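Groven 88 Two-Stream Waste Cabinet

Clarnwood item group: Canteen and break room

The Groven 88 is a freestanding indoor cabinet with two lift-out bins behind a single lockable door. It takes the place of a pair of open bins in staff kitchens, waiting areas and corridors. Total capacity is 88 litres, split equally between the two bins.

Construction

The body is folded steel, powder coated inside and out. The top is pitched slightly towards the front so that cups and trays are not left on it. The two openings are in the front face, above the door, each with a sprung flap that closes under its own tension. Flaps can be removed with a hex key where an open aperture is preferred. The cabinet stands on four levelling feet with 14 mm of adjustment. Castors are not offered for this model; see the Flakis range for mobile units.

Bins

The bins are moulded plastic with a steel rim for the liner. Each rim hinges up, grips the liner on all sides and hides the overhang behind the door. Standard 50 litre liners fit without folding. A moulded channel up the back wall of each bin lets air in beneath the liner, so a full bag lifts out without suction. Bins are interchangeable left to right.

Door and lock

The door is hinged on the right as supplied. It can be rehung on the left using the spare holes, which are plugged at the factory. The lock is a budget lock opened with a triangular key, two keys supplied. Keyed-alike cylinder locks are available to order – allow extra lead time.

Aperture labels

Labels slide into a channel above each flap and are held by an end stop. The standard set covers general waste, mixed recycling, food, paper and snack wrappers. Blank labels are supplied on request.

Specification

Capacity: 88 litres (2 x 44 litres)
Body: powder-coated steel
Colours: light grey, graphite, moss
Levelling feet: 4, adjustable by 14 mm
Flap spring test: 3000 cycles
Guarantee: 5 years on body and door, 1 year on flaps and lock
Delivery: assembled, on pallet

Siting

Leave the door room to open fully. On carpet, fit the wide foot pads from the accessory kit. The cabinet can be fixed to the wall through the two rear holes; this is advised in schools and on escape routes where the unit must not move. Fixings are not included – the right type depends on the wall.

Cleaning

Wipe with a damp cloth and mild detergent. Do not use abrasive pads or bleach on the coated surfaces. Bins may be hosed out.

Accessories

Wide foot pads, set of four
Spare bin with rim
Cylinder lock, keyed alike
Mathias cup tube, fits either side panel 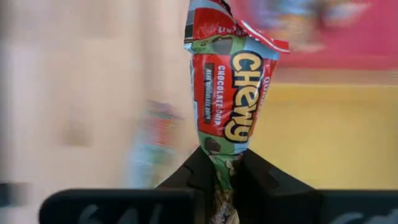
Product text: Henrik Weidemann, Clarnwood

Snack bar wrappers go in the bin set aside for them. Check with your waste contractor before ordering labels, as accepted materials differ between sites.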